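Subject: Re: [flimen-hoops] Girls' game at Billurholm, and the bus

Hi all,

On 2020-01-02 the boosters list wrote:
> Final from Billurholm was 48-40, them. For anyone who couldn't make
> it, we were up at the half and then went cold in the third. Next one
> is home against Gotden. Does anybody have an idea what happened with
> the press? It looked fine early and then we just stopped running it.
> Also, bus money is due before the Issahaku tournament.

I was up in the corner behind our bench, so I'll take a crack at the press question. We didn't stop running it so much as run out of legs for it. Our point guard picked up her third foul right before halftime, and after that we only had seven girls who've practiced the trap at all. You could see them hanging back a step, and Billurholm started throwing over the top for layups. I'd have gone to the zone sooner, but I also said that last season and was wrong, so take it for what it's worth!

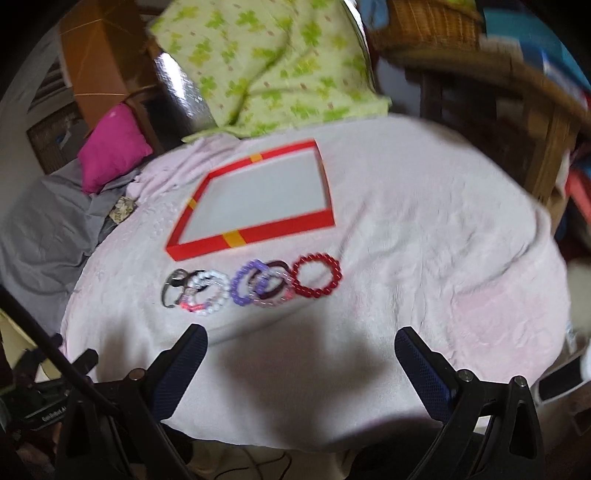

The part that really hurt was the free throws. We left a bunch of them at the line in the fourth, and with an eight-point final that's pretty much your ballgame. My daughter plays forward and she was grumpy about it the whole way home (she missed two of them, and no, I did not bring it up). On the bright side, our rebounding was the best I've seen since August league. Number 17 was all over the offensive glass and I don't think she came out once in the second half.

Gotden is going to be a different kind of game. They're tall, they're slow, and they like to walk it up and dump it inside. If everybody's healthy I think we can run on them.

About the bus: the quote for Issahaku is $800 round trip and we've got $200 of it so far. Please get yours in at the Gotden game, cash or check, either one is fine. If you'd rather drive your own kid, the school still needs the travel form signed, and last time they wouldn't take it at the door.

One more thing, a gray water bottle with a Flimen sticker got left on the bleachers at Billurholm. I have it in my car and I'll bring it to the home game.

See you there!

> _______________________________________________
> flimen-hoops mailing list
> Reply goes to the whole list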